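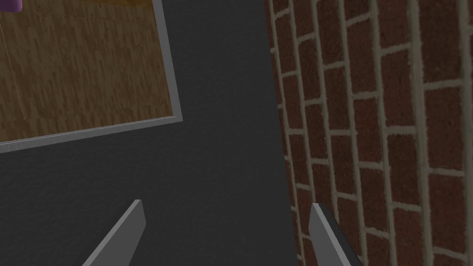
Why Do Some Rooms Feel Cozy?

For children ages 8 to 11
By Florence MacPherson

Think of two rooms. One has a bare floor, white walls and one bright light in the middle of the ceiling. The other has a rug, curtains, a lamp in the corner and a blanket over the chair. Both rooms can be the same size and just as warm, but most people will say the second one feels warmer.

People who plan how rooms look and work are called interior designers. They think a lot about this feeling. Some of it has to do with your skin, some with your eyes and some with your ears.

What your skin tells you

Your body is about 37 degrees Celsius on the inside. Most rooms are cooler than that, so heat is always leaving your body and going into the things around you.

Put one bare foot on a bathroom tile and the other on a bath mat. The tile feels colder. If both have been in the same room all night, they are really at the same temperature. Tile carries heat away from your foot quickly. A material that does this is called a good conductor. The mat is full of tiny pockets of air, and air that is trapped and can't move is a poor conductor. Your foot keeps more of its heat, so the mat feels warm.

Blankets, cushions and wool sweaters work the same way. They don't make any heat. They slow down the heat that is leaving you.

What your eyes tell you

Color can change how warm you think a room is. Reds, oranges, yellows and browns are called warm colors. Blues and many greens are called cool colors. Painting a wall orange will not move the thermometer, but it may remind you of fire or sunshine.

Light has color too. Look at the box a light bulb comes in. It may say "warm white" or "cool white." Warm white light is a little yellow, like candlelight. Cool white light is a little blue, like the sky on a cloudy day.

Where the light comes from matters as well. One strong light overhead reaches every corner. A few small lamps make bright places and dim places, and people like to sit in the bright places together.

Then there is texture. Texture is how rough or smooth something is. You can often guess a texture without touching it, because you can see small shadows on a bumpy surface.

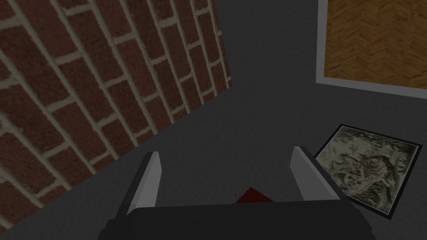 Brick has a rough, speckled look.

Designers put different textures near each other so that a room is more interesting to look at. A smooth table might go on a shaggy rug. A knitted pillow might go on a leather chair.

What your ears tell you

Clap your hands in an empty room and you may hear a ringing sound. The sound bounces off the hard floor and walls and comes back to you. This is called an echo when you can hear it as a separate sound, and reverberation when it all runs together.

Soft things soak up sound. When you add a rug, a sofa and thick curtains, the ringing mostly goes away. Voices are easier to hear and the room seems calmer.

Try it: the spoon test

You will need a metal spoon, a wooden spoon and a wool sock.

1. Leave all three on a table for one hour, out of the sun.
2. Close your eyes and touch each one to your cheek.
3. Put them in order from coldest to warmest.
4. Ask someone else to do the same. Did you get the same order?

All three have had time to reach the temperature of the room. What you are feeling is how fast each one takes heat from your skin.

Try it: change one corner

Ask a grown-up if you may change one corner of your bedroom. Sit in it for a few minutes first and write down three words about how it feels. Now add one soft thing, such as a pillow or a folded blanket. Sit down again and write three more words. If you have a small lamp, turn off the ceiling light and switch on the lamp. Keep lamps away from blankets, curtains and anything else that could burn.

Words to know

Conductor: a material that heat moves through easily.
Insulator: a material that slows heat down. Wool is one.
Texture: how rough, smooth, bumpy or soft a surface is.
Reverberation: sound that keeps bouncing around a room after it is made.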